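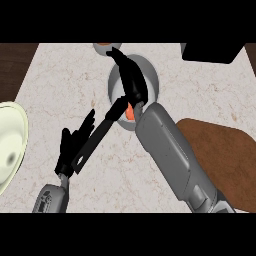 I have read the Statia manifesto twice now, the second time with a pencil, and I'd like my evenings back. It runs to 105 pages, or 50 if you skip the appendix on flags, and it claims to lay out a homegrown philosophy of small communities governing themselves without interference from people who went to the wrong colleges.

Homegrown is the word its admirers keep using. Hermenegildo Cuautle, who writes the Gallegos newsletter and has made himself the document's chief explainer, calls it "a voice from the soil." I grew up on soil. It never once complained to me about central banking.

Read the thing with any memory of the last few decades and you start to hear other people talking. The section on "natural citizens" is old nativist pamphlet stuff with the spelling cleaned up. The passage on how a town should pick its leaders (heads of household, property owners, men with "a record of stewardship") could have been lifted from any of the tracts that used to arrive in my grandfather's mailbox in plain envelopes. He used them to start the stove. The newest layer, all that business about exit and founders and running a county like a startup, comes out of podcasts. You can practically hear where the mattress ad would go.

Borrowing isn't a crime. Every political movement is a coat made from other coats. My complaint is with the claim that the coat grew on a local sheep.

Why does it matter? Well, the local sheep is doing a lot of work. When the county paper ran its three polite columns about Statia in November, all of them treated it as a rural grievance that had finally found its pen. Grievance there surely is. The clinic closed, the bus comes when it feels like it, and the high school shares one chemistry teacher with two other towns. You will search the manifesto in vain for the clinic. The bus isn't in there either. What you will find is eleven pages on birth rates.

Cuautle's answer, when readers have put this to him, is that ideas have no passports. I'd find that more touching if page 9 didn't propose passports for practically everyone else.

He also likes to say that critics focus on the sources in order to avoid the arguments. Fine, take an argument. Statia says outsiders should wait a generation before voting on local matters. By that rule Cuautle, who moved here from the coast in time for the last mayoral race, could start weighing in on the sewer bond around retirement. I assume there's an exception for newsletter writers. It may be in the flags appendix, which I admit I read quickly.

People in these towns have real things to be angry about, and they're perfectly able to describe them. I've sat through the meetings. They go on until ten at night and they're mostly about culverts. If somebody wants to write the manifesto of that, I'll buy the first copy and bring my pencil.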